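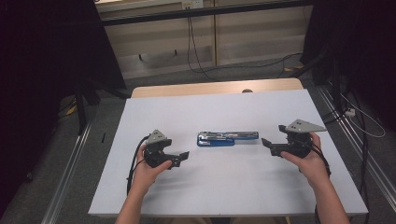 Seltside Office Supply to Open Repair Counter at McKinnon Street Store

SELTSIDE — Livero, the regional office supply retailer, will open a repair counter for small office equipment at its McKinnon Street store in October, the company announced today. Customers will be able to bring in staplers, hole punches, paper trimmers and desk lamps of any make for inspection and repair.

The service follows a trial at the company's Nastomier warehouse, during which staff accepted 600 items from local schools and businesses. Of these, 169 needed a replacement spring or hinge pin, the most common repair recorded.

"Many of our customers have used the same desk equipment for years and would like to keep using it," said Birthe Vestergaard, managing director of Livero. "Until now we could only offer them a new one."

The counter will be staffed by four technicians under the direction of Soledad Manzano, who joined Livero from its wholesale division. Inspections will be free of charge. Customers will receive a written quote before any work begins, and most repairs will be completed within 20 working days.

Schools and public offices may arrange collection of larger batches through their existing Livero account. Items that cannot be repaired will be returned to the owner or, with the owner's consent, taken apart for spare parts.

The counter will open at 9 a.m. on each day the store is trading. A list of accepted items and standard charges will be available in all Livero stores before the opening.

Media contact: Yuto Oshima, Communications Office, Livero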